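How to Set Up Drinks for a Large Cookout

By Shoaib Zaidi

This page covers the drinks side of a summer cookout: how much to buy, how to get it cold, where to put it, and what to do with the leftovers. I set up the drinks table for our building's July cookout on Narnonel Street, which gets 35 people in a normal year. The steps are the same for a smaller group.

What you need

Two coolers, one for drinks and one for ice only
A folding table that can stand in the shade
Bagged ice
A large water jug with a tap
Cups and a marker
Old towels
A scoop for the ice
A trash can and a separate bin for empty bottles

Step 1: Work out how much to buy

Plan on two drinks per person for the first hour and one per person for each hour after that. A three-hour cookout comes to four drinks each. Count a drink as one cup, not filled to the top. Children drink less soda than you expect and more water, so don't work out their share separately, just leave it in the total.

Split the total before you shop. I do half water, then divide the rest between soda, juice and iced tea. If it is going to be very hot, move some of the soda share over to water. Plain seltzer goes faster than it used to, so get a few bottles even if you don't drink it yourself.

Cups are cheap and they get lost. I buy a pack of 80 for 35 people and there are a few left at the end. Put the marker next to them so people can write their names.

Step 2: Choose big bottles or cans

Big bottles take less room per drink and leave less trash. Cans get cold faster and stay fizzy until someone opens them. For a crowd that arrives all at once, big bottles are fine, because each one gets finished soon after opening. For people who come and go all afternoon, buy cans for at least half the soda.
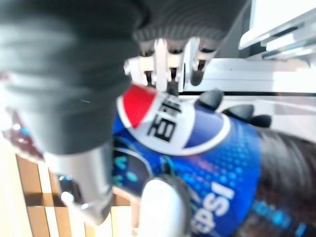

Mixing brands and flavors makes the table harder to manage than it needs to be. Pick one cola, one clear soda and one orange or other fruit flavor, and buy several of each. It helps if the bottles can be told apart from across a yard. Pepsi is easy in that respect, with the bright blue wrapper and the big round red, white and blue emblem, and you would know it even with Chinese characters printed over the white band. Store brands can be harder, especially when the cola and the root beer come in nearly the same label. Turn those so that the name faces out, or write on the cap with the marker.

Sata Market, where I shop, lets me return unopened cases if I keep the receipt. Ask your store before you buy. If they take returns, buy one case over your total and leave it in the car until you need it.

Step 3: Start chilling the night before

If the cookout is on Saturday, the drinks should go into the refrigerator on the evening before. A big bottle at room temperature needs a whole night to get cold all the way through. Putting warm bottles straight into a cooler of ice works, but it melts a lot of the ice before the first guest arrives.

Clear one full shelf. Take out the jars and condiments you won't need that weekend and check which of them can sit in a cabinet. Lay bottles on their sides if the shelf is too low for them to stand, with the caps tight. Leave a little space between them so the air can move. Don't block the vent at the back.

Juice and anything with milk in it goes in first and comes out last. Soda and water can wait in a cool closet if the refrigerator is full, and those are the ones to put on ice early in the morning.

Step 4: Use the freezer with a timer

The freezer is for drinks you forgot or for one extra bottle at the last minute. Water expands when it freezes. A sealed soda bottle left in too long will swell, and it may split or spray when you open it. Glass bottles and cans should not go in at all.

For a plastic bottle:

Wipe it dry so it doesn't stick to anything.
Lay it flat in the drawer or bin, away from bags of frozen food.
Set a timer on your phone for half an hour.
Check it when the timer goes off. If you see slush, take it out and let it stand for a while before you open it.
If it isn't cold enough, give it another ten minutes and check again.

Set the timer before you close the drawer. If you do it afterward, you will get called outside and forget.

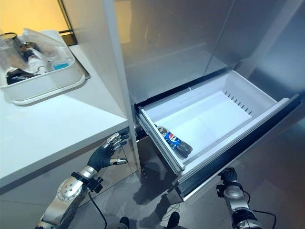

A faster way, if you have the ice to spare, is a bucket of ice water with a handful of table salt stirred in. The salt lets the water get colder than plain ice water does. Push the bottle all the way under and turn it now and then. Don't shake it. Rinse the outside before you pour, or the salt water will drip into the cups.

Step 5: Pack the coolers

Chill the cooler first. Put a little ice in it an hour ahead, close the lid, and drain it just before packing. Mine is an old Vimau with a drain plug at the bottom, so this takes a minute. With a cooler that has no plug, tip it out on the grass.

Put down a layer of ice, then a layer of drinks, then ice again, and finish with ice on top. Add cold water until it comes halfway up. Ice with water in it cools much faster than dry ice cubes, because the water touches the whole bottle.

Stand big bottles up if the lid will close over them. If not, lay them down and put the cans around them. Keep the same kind together so people don't dig.

The second cooler holds clean ice for cups and nothing else. Hang the scoop from the handle on a string. Once people start reaching into it with their hands, or someone parks a can in it, you have to treat that ice as dirty and use it for the other cooler.

Step 6: Set up the table

Put the table in the shade and away from the grill. People stand around both, and if they are next to each other nobody can get through with a tray. Check where the shade will be later in the day as well. Ours starts by the fence and ends up by the back steps, so I set up in between.

The order along the table, from left to right, is cups, ice, water jug, soda, juice. The coolers go on the ground at the far end on an old towel. Trash and the bottle bin go past the coolers.

Keep only two opened bottles of each soda on the table. The others stay in the cooler with the lid shut. Close the caps on the open ones whenever you pass, since wasps find them quickly.

If you have a separate table for children, put a small jug of water and a stack of cups on it. It saves a lot of traffic.

Step 7: Refill during the day

Check the table every half hour. Top up the ice, move cold bottles up from the cooler, and put new ones in to replace them. Drain the water only when it gets higher than the bottle necks.

Watch the water jug most closely. When it is a quarter full, refill it.

Step 8: Clean up and store the leftovers

Unopened soda can go back in the closet once it is dry. Letting it warm up again does no harm to it. Opened soda should be capped and refrigerated, and it will be flat in a few days. Throw out opened juice that has been sitting on the table all afternoon, and anything with milk in it.

Rinse the empties before they go in the recycling, and check whether your area wants the caps on or off. Our Singhal recycling depot wants them on.

Drain the coolers, wipe them with dish soap and warm water, and leave the lids open overnight. A cooler that is closed damp will smell by the next time you need it. If yours already smells, wipe it with baking soda and water, let that sit for an hour, and rinse.

Write down what ran out and what was left over, and tape the note inside the cooler lid after it dries.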